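Flurutau again, and why I can't leave it alone

30 Jun 2021

So I've gone back to Flurutau. Again! If you never had it, it's a two-player arena fighter where you hop about on floating islands and throw masks at each other, and whoever is holding the most masks when the gong goes gets to turn into a giant bird. That's pretty much the whole game. I must have put whole summers into it.

My cousin Ming-te Lui had the only copy in our street and he always, always picked Drekby, the big slow one with the anchor. I was Fung, because Fung could double jump and I was a coward. There are 9 characters if you count Bolten, but you had to win 40 matches to unlock him and he was rubbish anyway (lovely cape, couldn't hit a barn door).

Playing it now, the thing I notice is how mean the stages are. The lighthouse one has a beam that comes round every 30 seconds and knocks you flat, and I'd completely forgotten it, so I lost my first three rounds to a lighthouse. The market is still the best. You can chuck the melons! You can chuck the stall! The swamp is still terrible and I won't hear otherwise.

Graphics: fine, a bit muddy. Music: the ice stage tune has been in my head since Sunday. Controls: 8 out of 10, and I'd go higher if the block button wasn't also the pick-up button, which has cost me more masks than Ming-te ever has. 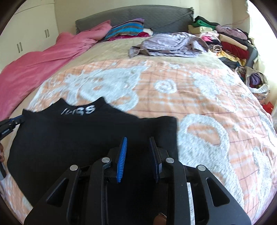
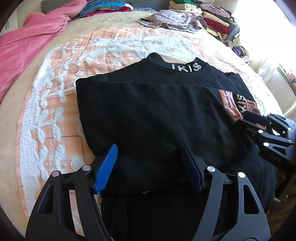 Bolten deserves another word, as I did finally unlock him last night. He has four costumes and they're all daft, but the last one is head to toe black with big white letters up by the neck, very much like the black top on the bed there, and for some reason he moves a tiny bit quicker in it. I'm sure I'm not imagining this. Ming-te says I am. We're having a proper best of five in August when he's back, Drekby against Bolten, no swamp, and the loser has to play the rest of the night with the dodgy controller.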